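Hat drive fills the back tables in Endlow

The summer hat collection in Endlow has grown well past what anyone expected when the first bags came in, and the sorting is now in full swing at the old Mathebula building on Brarkaddale Road. So far 515 hats have been handed in – sun hats, caps, a good many bucket hats in every color a person could wish for – and the group would dearly love to reach 800 before the end of August. Each one gets looked over inside and out, lining and all, and has a turn on a stand so that the brim and crown can be checked for shape.

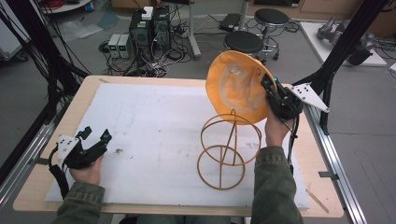 Bucket hats go faster than anything else, according to one reader who picked up a few for her grandchildren last year, and she hopes more of the small sizes will be set aside this time, as the larger ones were all that remained by mid-afternoon.

Small sizes are indeed on the wish list, along with anything that has a good wide brim for gardening or long afternoons at the ball field. Hats that pass the check are tagged by size and boxed up, and 162 are already boxed and ready to go out.

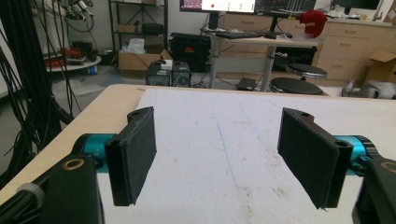 Drop-off stays open until 6 p.m. through the end of the month, and the Vorkero shop on the corner has kindly offered to take bags in as well, for folks who can't make it over in time. Hats should be clean and dry, please, and it helps a great deal if they arrive stacked and not folded flat. The giveaway itself is planned for early September on the lawn out front, with around 30 tables if the weather is kind.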